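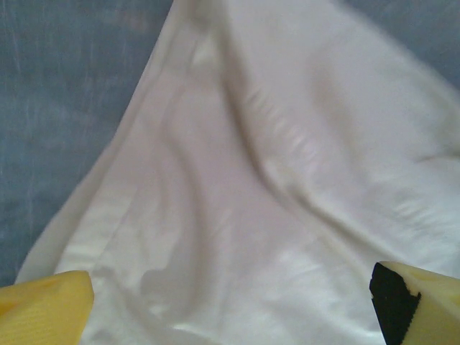
How do I book linen for an event at one of the Flirkcombe halls?

Linen is booked at the same time as the hall. The request form has a section headed Table Linen, where the hirer enters the sizes and quantities required. Forms may be handed in at the Sturbridge Hall office or sent by mail. A booking is confirmed only when the hirer receives a written confirmation with a reference number.

Which halls does this service cover?

The linen service covers Sturbridge Hall and the Drummond Rooms. Hirers of the riverside pavilion may collect linen from Sturbridge Hall but must arrange their own transport.

How far ahead should I book?

Requests should reach the office at least 21 days before the event. Later requests are considered when stock allows. October is the busiest month, and hirers planning an event then are advised to apply early.

What sizes are available?

Tablecloths are supplied for the round and rectangular tables kept in each hall. Napkins are supplied in bundles of 30, and bundles are not divided. Hirers bringing their own tables should give the measurements on the form - length, width and height - so that the office can advise on a suitable cloth.

Can I choose a color?

White and ivory are always offered. Dark green is held at the Drummond Rooms only, in smaller quantities. The two whites come from different suppliers and do not match each other, so the office will not mix them within one booking unless the hirer asks for this in writing.

Is a deposit required?

A refundable deposit of $151 applies to every linen booking, whatever its size. It is separate from the hall deposit and is returned to the same account once the linen has been checked in.

Will the linen be delivered to the hall?

Linen for Sturbridge Hall and the Drummond Rooms is delivered by Tranport on the morning of the event and left in the locked store beside the kitchen. The key is issued with the hall keys. Deliveries to private addresses are not offered.

Who sets the tables?

Setting and clearing tables is the responsibility of the hirer. Hirers who need extra time may reserve the hall from an earlier hour at the standard hourly rate.

May I use pins, tape or candles?

Pins, staples and adhesive tape may not be used on any cloth. Clips are available from the office without charge. Candles are permitted only in enclosed holders, and the hall's own fire rules apply in addition to these conditions.

What should I do if something is spilled?

Please blot the spill with a plain paper towel and leave the cloth as it is. Stain removers, salt and bleach should not be applied. Ordinary food and drink stains are covered by the hire charge.

When will I be charged for damage?

Charges apply to burns, tears, wax, ink and missing items. The office will write to the hirer with the amount before anything is taken from the deposit. A hirer who disagrees with a charge has 30 days to reply, and may ask to inspect the item during office hours.

How should linen be returned?

Used linen should be shaken free of crumbs and placed in the bags provided. Damp items should go in the mesh bag, which must be left open at the top. All bags are to be back in the store by the end of the hire period.

Can I cancel or change my order?

Quantities may be changed without charge up to 4 days before the event. Orders canceled after that point are charged at half the hire rate - the deposit is still returned in full.

Do charities pay the same rate?

Registered charities based in Flirkcombe pay a reduced rate for linen. The registration number must be entered on the form. The deposit is not reduced.

Page last revised 16/12/2023.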